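Progress report to Damgaard, October
Gripper comparison for soft household items
Reading time: 2 min

This report covers the second part of the work Damgaard is paying for. The goal did not change: to choose one hand-held gripper and one wrist camera for recording clothes handling in real homes, and then to use the same fingers on the Plosard arm.

In the first part we compared two fingertip designs from Rerkska on a plain bench. The hard, narrow tip was good with hems and cuffs, but on knitwear it caught single threads and pulled them. The wider padded tip did not do this. We closed each tip 88 times on the same set of garments, and the padded one missed the first grasp more often on thin cotton. We still prefer it. A missed grasp can be repeated, and a pulled thread stays pulled.

In the second part we moved from the bench to home tables, with patterned cloths and ordinary things left where they were. We wanted to know if the wide lens is still useful when the background is full, and how sleeves and hems look from so near. We have 129 recordings from this part which passed our own check. The plan said 2000 by the end of the project, so we are behind, and I explain the reasons below. 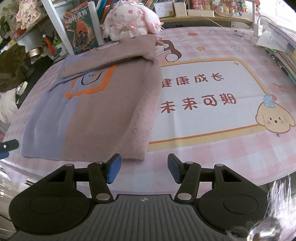
View from the gripper camera: padded fingertips at the hem of a two-color sweater, one sleeve folded over the chest.

The wide lens shows both fingertips and the whole garment together, and for folding this is the most important point. The price is that straight table edges become curved. The Vumari controller software corrects this in a separate step, but the correction is slow, and it makes the corners soft. We now keep the original video and correct only the part near the fingers.

Patterned tablecloths are a bigger difficulty than we expected. When a garment lies next to strong printing, our outline method sometimes takes the print as part of the cloth. Large letters and cartoon figures are the worst. I do not want to remove such tables from the work, as people have them at home. We will mark the outlines by hand for a small group of recordings and train the method again.

We are behind for two reasons. The pivot pins on the first gripper became loose and we waited for new ones from Rerkska. Also, the check of each recording takes longer than planned - mostly the moment when the fingers close, which must be marked by a person.

Next we will put the padded fingers on the Plosard arm and repeat the sleeve fold with the same garments. I ask Damgaard to agree that the money left from the second lens, which we did not buy, goes to the hand marking. The total budget stays the same.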